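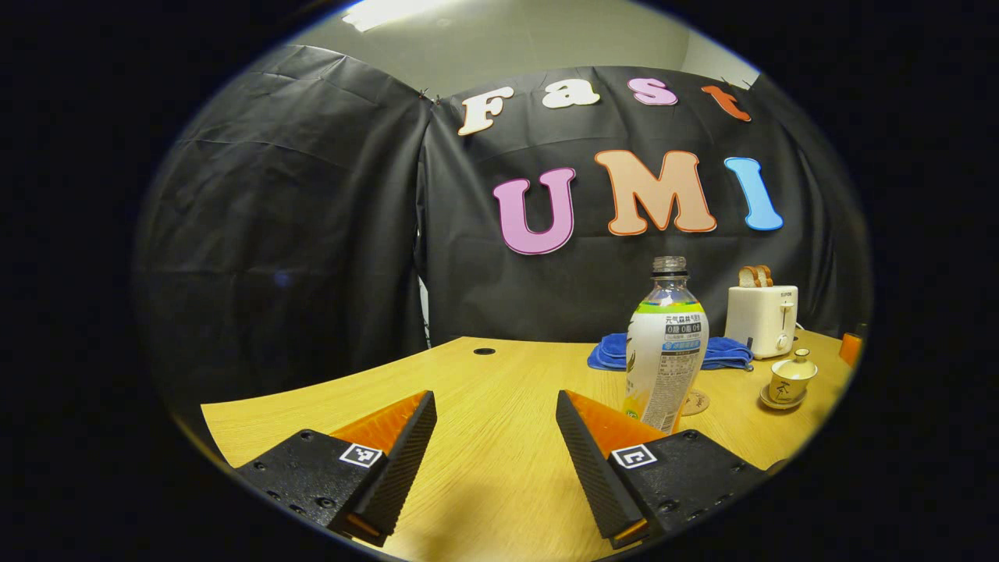
Should a small town keep its public library open in the evening? I think it should, even when only few people come.

In Pliden, where I live since many years, the council wants to close the library at five. They say that the evening hours cost too much for the number of visitors. In January there were 214 visits after five o'clock, and for a town of 3,000 people this looks small on paper.

But who are these visitors? I go there often after work and I see pupils who have no quiet room at home, and people who finish their shift at the Reisinger bakery at half past five. For them, a library which closes at five is simply a closed library.

The council offers us the Jillik service, where one can borrow books on the telephone. I have tried it and it is good for novels. It does not give you a warm chair or a person who can help with a difficult form.

In Gaven, the next town, they closed two mornings and kept the evenings. I would like that our council at least asks them how it goes, before the new timetable is printed.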